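Stemthorpe Remote Demonstration Working Group
Minutes of the meeting held 2024-06-22

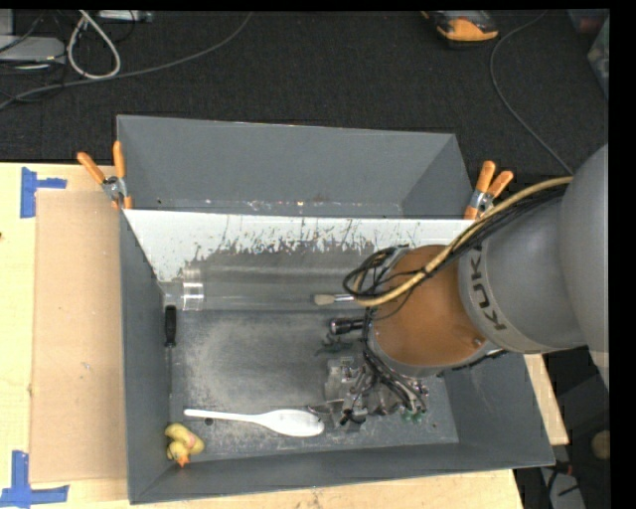

Item 2: KUKA arm over the front bin, demonstration cell.

Present: Perla Ochoa (chair), Jae-hoon Pyo, Amna Dhanial, Soo-ah Hong (minutes)
Apologies: Gerasimos Tzanetos

1. The minutes of the previous meeting were approved.

2. Mr. Pyo reported that 200 remote-control demonstrations of the bin-to-bin task had been recorded. Of these, 161 were accepted and 39 rejected – most of them for long pauses by the operator. Thin items, such as the spoon and the paintbrush, remain the slowest to grasp.

3. Ms. Dhanial asked that operators return the arm to its start position before each recording. Agreed.

4. The group discussed guiding the arm by hand for the screwdriver. No decision was reached.

Action: Mr. Pyo to review the rejected recordings and send notes to Civden.

The meeting closed after 59 minutes.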